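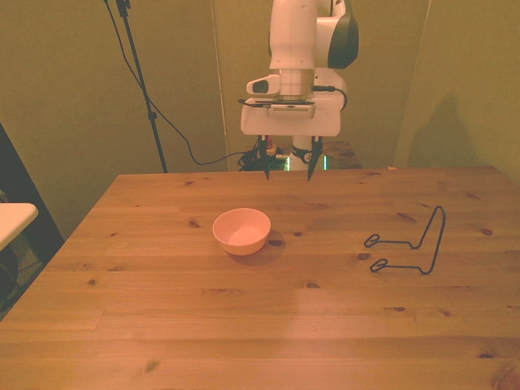 The arm at our Flornthorpe workshop, with bowl and wire stand.

Cell Technician (part-time, 25 hours a week)
Reuter, Flornthorpe

We have one robot arm and one wooden table, and we would like someone to look after both. The arm is the easier of the two to get parts for.

You will check the gripper fingers each morning, swap them when the tips wear, and re-seat the wrist cables so they clear the gripper body at full rotation. The cables behind the base also need sorting out. Previous post-holders have made a start on this.

Every 400 running hours the arm has its full service, which you will do with Arne Buschmann until he trusts you, and then with Arne Buschmann watching. After each service you re-zero the joints, run 25 test picks and write up the log in handwriting other people can read.

You will need two years' experience of maintaining robots or similar machinery, your own opinions on cable ties, and the patience to find an intermittent fault on a Friday. Programming is useful – a torque wrench more so.

Some travel to our Ultville store for spares. The 132 bus from Gikstead stops outside.

To apply, send a CV and 200 words on the worst repair you have ever inherited. Applications close on Tuesday, August 11, 2020.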